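Newsroom > Field Equipment > Service and Repair
Filed under: Maintenance, Hand-held Tools

Naswood publishes its bench guide for the Stidance hand-held gripper, screws and all

TRARTHORPE, 2024-09-25 – Naswood today released the full service procedure for the Stidance hand-held gripper, a document that until now lived in a ring binder, two email threads and the head of Nhung Quách. It covers set-up, weekly care and the repairs an owner can reasonably attempt at a kitchen table, and it is free to anyone who has the tool, or has inherited one with a drawer full of loose fasteners.

The Stidance is carried by a person through ordinary household jobs so that a robot arm can later be taught the same motions. It works in bedrooms, laundries and hallways, none of which were designed with calibration in mind, and it collects lint with real dedication.

"We build a precision instrument and then people go and fold trousers with it," said Quách, who heads service at Naswood. "I've made my peace with that. The guide is mostly about lint."

The first section deals with the fingers. They should close parallel, meet along their whole length and open again without a click. A click usually means fluff in the slide or a screw that somebody has tightened out of enthusiasm. The guide asks owners to back the screw off, brush the slide, and tighten again until it is snug. The word "snug" drew 7 queries during review and has been given its own diagram. 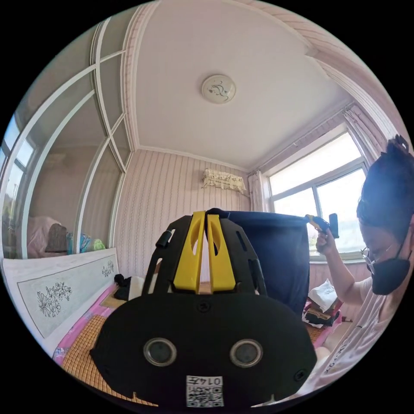

Pairs get a section to themselves. Most homes on the Naswood program run two grippers, one per hand or one per person, and the two have to agree with each other about where they are. Both should be started in the same room, held still until they settle, then moved slowly through the space before any real work is attempted. Skipping the slow part saves a minute and spoils the morning.

Labels matter too. Each unit carries its number, and every repair is logged against that number and never against "the good one" or "the other one". Service records at the Trarthorpe workshop now hold 3,098 entries. Jummai Nnaji, who keeps them, has found that 939 concern dirty lenses, and that a fair share of those arrived marked URGENT.

"I'd open the box, wipe the lens, and close the box," said Nnaji. "Then I'd write a very polite note. The guide is that note with page numbers."

Her lens procedure takes up half a page. Blow first, then wipe with a clean dry cloth, working from the centre outward. T-shirts are specifically ruled out, as are sleeves, tissues and the item currently being folded. If a mark is still there after two passes, owners are asked to stop and ring the workshop. 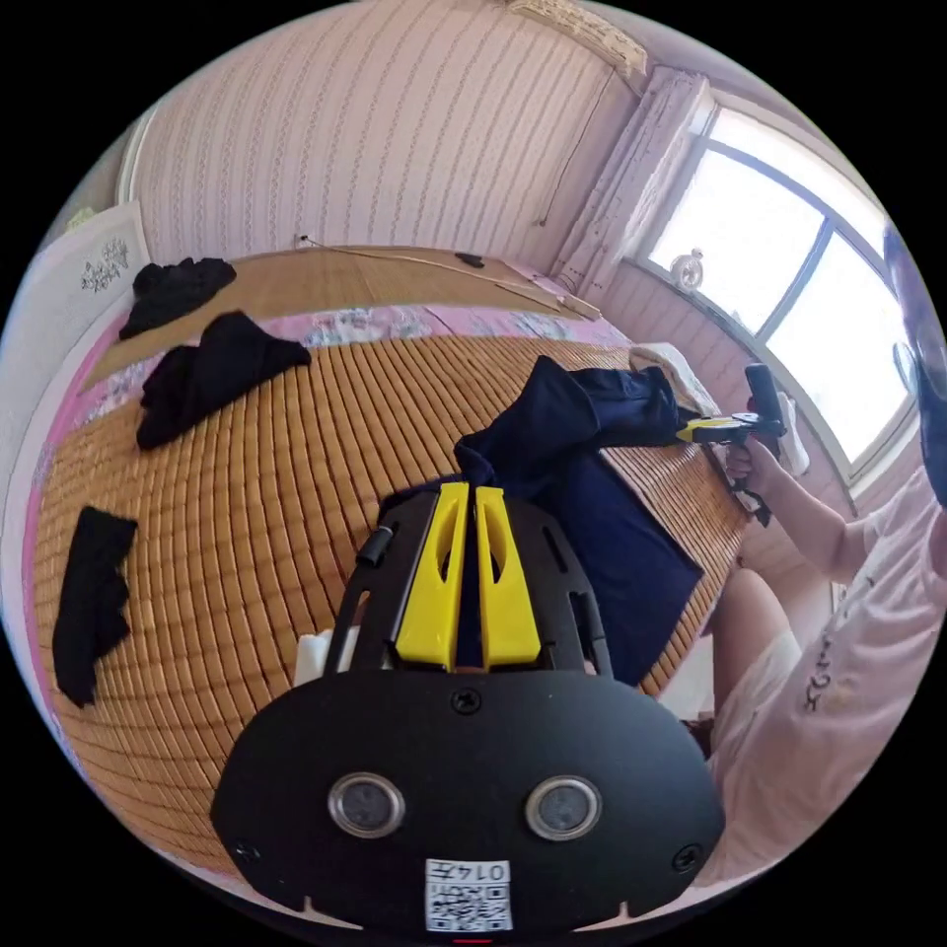 Soft goods are the hardest thing on the fingers. Dark clothing sheds, cuffs catch, and long thin items such as socks find their way into gaps that looked too small for them. The guide sets out a short check for anyone working through a pile of clothes: open the fingers fully, look through the cut-outs, pull any thread out along the direction of the slide, and close them twice on nothing. Finger pads are to be inspected after up to 500 grasps, or sooner if a shirt starts slipping that didn't slip yesterday.

Worn fingers come off as a pair and go back on as a pair. Thijs Postma, the technician who wrote that page, tried replacing only one for the better part of June and reports that the tool developed opinions about which way to lean. His notes have been kept as an appendix, lightly edited for language.

The remaining pages cover the frame, the mounting screws and storage. Frames should be checked for play by holding the housing in one hand and nudging the arms with the other – gently, the guide says, and then says again in bold. Grippers go back in their case with the fingers closed. They don't go under the pillow, on the windowsill or in the laundry basket, and all three warnings are in there for a reason.

A spares kit goes on sale alongside the guide through Wike, Naswood's parts distributor. It contains fingers, pads, a brush, a lens cloth and rather more of the small black screws than the tool requires. Uchenna Abubakar of Wike said the extra screws were his one condition for carrying it.

Owners who would sooner not open the housing can still send units to Trarthorpe for service. Please remove any socks first.

Media enquiries and requests for printed copies: Folasade Okoro, Naswood communications office, Trarthorpe.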